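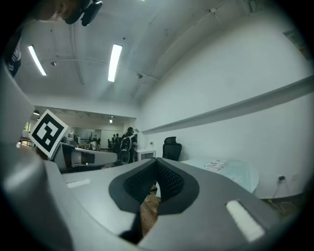 3 min read

Right, quick one as I'm on a train in 20 and promised I'd get it up before the weekend. The Irdale hand gripper. Had the loan kit for a fortnight, it goes back in its box tonight, so notes while they're still in my head.

Short version: like it. Don't love the price. Would not buy the case.

For anyone new, I do the blog on the side, day job is picking and packing automation and we've been after a decent way of recording hand demos without tying up an arm all afternoon. You hold the gripper, you do the task, the camera on it sees what the fingers see. Then you go and argue with the software. That's the job.

What you get in the Padmont bundle (Padmont are the reseller, Irdale make it): gripper, two sets of finger pads, a sheet of spare marker cards, a charger, the case, and a printed quick start that is one side of A4 and wrong in the second step. It says to pair before you charge. Don't. Charge it, then pair. Aroha Kingi at Padmont knows about it and says the new sheet is at the printers.

Price is £2,438 before VAT. Gulp. More on that lower down.

The pads. Best bit by miles. V-shaped, black rubber round the rim, mesh sort of texture on the inside face. The V does a lot of work for you. Round things slide down into the notch and stay there, pens, bottle tops, the handle of a mug. Flat things less so. Business cards were miserable. There's a flat pad in the bundle and you do want it for anything thin, but swapping means four tiny screws and a driver they don't supply. Come on.

Body is all curves, grey, matt. Doesn't show finger marks which I did care about after the last one I had in. Comfy for smaller hands too, Ladan had it all one morning and wasn't moaning, and she moaned about the Baudry after half an hour. I've got big hands and my thumb ends up in a slightly silly place. Fine though.

Marker cards. The black and white square on the finger is how it works out how far open you are. Works well under our strip lights, which I honestly expected to be a pain. Where it fell over was with the blind up and low sun coming straight in. Tracking jumped about, I lost a whole set of takes. Pull the blind down. Also don't touch the card with greasy hands, I'd been eating a sausage roll, my own fault.

The lens. It's very, very wide. You will record everybody. Ceiling, lights, the office behind you, whoever's stood about chatting, the bottom of your own chin if you lean over. Good for tracking as there's always something in view to lock on to. Less good if your workplace is funny about filming people. Ask first, put a sign up. And tidy your cables, I've never looked at so many of my own cables.

Software. Hmm. Installs clean on a fresh machine, didn't on my old laptop, and support told me to try a fresh machine. Thanks. Once it's going it's simple enough: press, wait for the beep, do the thing, press. It's the beep I'd change. It's exactly the same beep for "recording" and for "storage full". I did 11 takes of folding a tea towel before I noticed the second kind. 11! Never been so good at folding a tea towel, no evidence of it whatsoever.

Export is ok. You get the video plus a file with the gripper opening and the pose, and the times line up, which they did not on the Baudry without a lot of fiddling. Processing took longer than I'd like. Start it before lunch.

Battery did me a full morning both times I bothered to check. It gets warm near the wrist. Not hot.

Weight, I didn't weigh it, sorry, I know somebody will ask. Heavier than a hairdryer feels. By late afternoon your forearm knows.

The case. £95 of your bundle as far as I can work out, and the foam is cut so the finger only fits fully closed. Lid won't shut otherwise. Latch came off in the boot of my car. Ask Padmont for the bundle without, they'll do it if you email, not on the website.

Returns are 30 days, unopened pads only. Fair enough.

So would I spend the money? For work yes, I've put the request in for one. For home, no, and I say that as someone who owns two label printers. If you're doing a few hours a month then borrow one. Padmont do the loan kit and the deposit comes off if you buy. There's meant to be a lighter version in September and if you're in no rush I'd wait and see what that costs.

Oh and the strap. There's a wrist strap. Use teh strap. Concrete is hard.

Running for train. Will do the flat pad properly another time.

Comments (4)

Géza Virág
Same trouble with the storage beep. You can change the tone in the settings file, look for alert_full, any wav will do. I used a duck.

Keegan Donnelly
Did you try it with gloves on? We're in a cold store at Batomberg and everything has to work with gloves.

Reply from author: Thin ones yes, no problem. Thick ones I couldn't find the button. Wouldn't fancy it for a cold store tbh, email Aroha and ask for the loan kit first.

Uchenna Mohammed
Please do the flat pad post. We handle envelopes all day and the V is no use to me at all.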